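Can Machines Do the Chores Yet? Your Questions

3 min read
Last updated: Saturday, August 29, 2026

Can a robot fold my laundry?
Sort of! Towels on a clear table go pretty well these days. A fitted sheet straight out of a full basket is still a mess, and we love watching people try anyway.

What about dishes?
Loading plates into a rack is coming along nicely. Greasy pans, thin glasses and a sink full of forks are much harder.

Are shops ahead of homes?
Yes, by a good stretch. At our Bilside bench the light stays the same and the work lands in the same spot, and that helps more than any clever software.

How many tries does it take to learn one job?
Our Pisen project logged 3420 tries at a single plug-in task. The first 200 were awful. By 3000 we were cheering out loud.

Can a robot build or fix a computer?
Parts of it, and this is the one we get most excited about! Pushing a memory stick into a slot takes a straight line and a firm press, which suits an arm well. Cables are the tough part (they flop, they tangle, they hide the screw you want). Boris Ivanov still routes every one by hand.

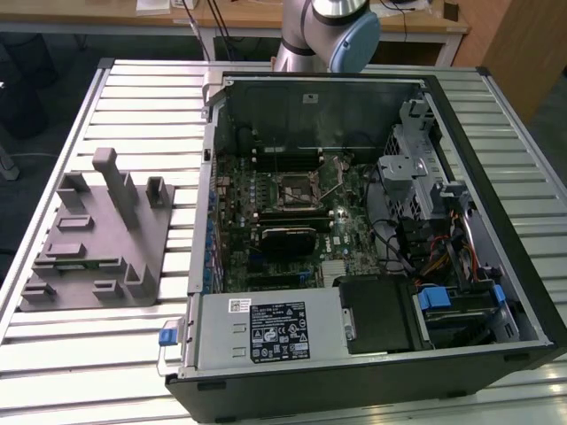 Desktop tower on the work platform, side panel off and CPU socket empty.

When can I get one at home?
We don't have a date. Aleksandra Szulc is betting on four years for a decent towel folder, and the rest of us are a little less brave.

Contact: Karkorthorpe front desk | © 2026 Karkorthorpe | Back to top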